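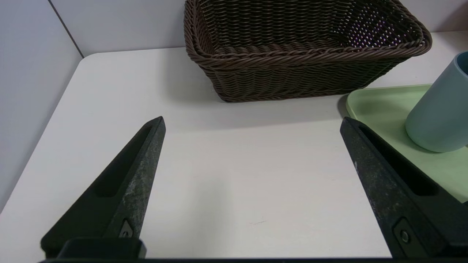
Thread last edited Thursday, 9:40 pm

Refinishing a white tabletop – paint or oil?

lindqvist_liv
So I've got a kitchen table that somebody painted white years ago and I want it to look decent by June. Do I go over it with fresh paint or strip it and oil it? I've got 10 days off coming up and zero patience.

wumbei_i
Paint! Sand lightly, wipe it down, two thin coats of enamel. I did ours that way and my kids eat spaghetti on it every night.

quaye_shed
Disagree. Paint on a table you eat at chips at the corners, always. Strip it. Oil is way easier to patch later.

wumbei_i
Mine hasn't chipped. Did you let yours cure? Most people put plates back on it the next morning and then blame the paint.

quaye_shed
I gave it a week, thanks.

hg_do
You don't know what's under there yet, Liv. Could be veneer, and then 40 grit will go right through it. Try a spot underneath first. Also, if the paint is old, get a lead test kit before you sand anything.

lindqvist_liv
Ooh, good call on the lead test. Picking one up tomorrow – will post what I find under the paint.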